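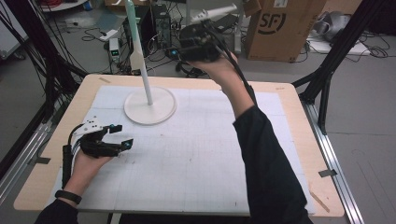
Skola Tabletop Chores, data card

Version and contact

Release of October 2019. Maintained by Gholamreza Ranjbar (recording, calibration) and Shahab Kermani (labels, baselines). Send label errors to Shahab with the episode number.

What the set is for

Skola was put together to test whether a two-armed machine can learn small household jobs from human demonstrations. A person does the job with a hand-held gripper in each hand, over a gridded sheet taped to a wooden table. The objects are ordinary things such as a lamp-like stand with a round base and a thin pole. Jobs are short: move, turn upright, hand over, put away.

Contents

1,315 episodes were recorded and 1,167 kept. Episodes were dropped for lost tracking, dropped frames, or a wrist cable pulled out mid-task. There are 9 job types. Each episode folder holds head video, two gripper streams, finger opening, and a text label. Times are in milliseconds from the start of the episode.

114 of the kept episodes form the test split. Do not tune on them. The split is by object, so no test object appears in training.

Baselines

Two policies were trained, Pap (single arm) and Tendemex (both arms). Pap does well on pick and place when the object starts near the middle of the sheet. It fails on most tall, thin objects, usually by closing too early. Tendemex handles handovers better but is slow, and a person finishes the same job several times over before it is done. Neither can be left alone with a full table. Scores are in results.csv.

Known problems

Grid origin was moved in April. Episodes recorded before that need the offset in calib_old.txt.
Left gripper opening reads slightly high at full close.
Labels for "put away" and "move" overlap. Merge them if the difference does not matter to you.
One table, one room. Expect a drop in kitchens.

Loading

Use the Fimport reader. Older readers skip the finger stream without a warning. Run check_episodes before training and compare the episode total with the one given under Contents.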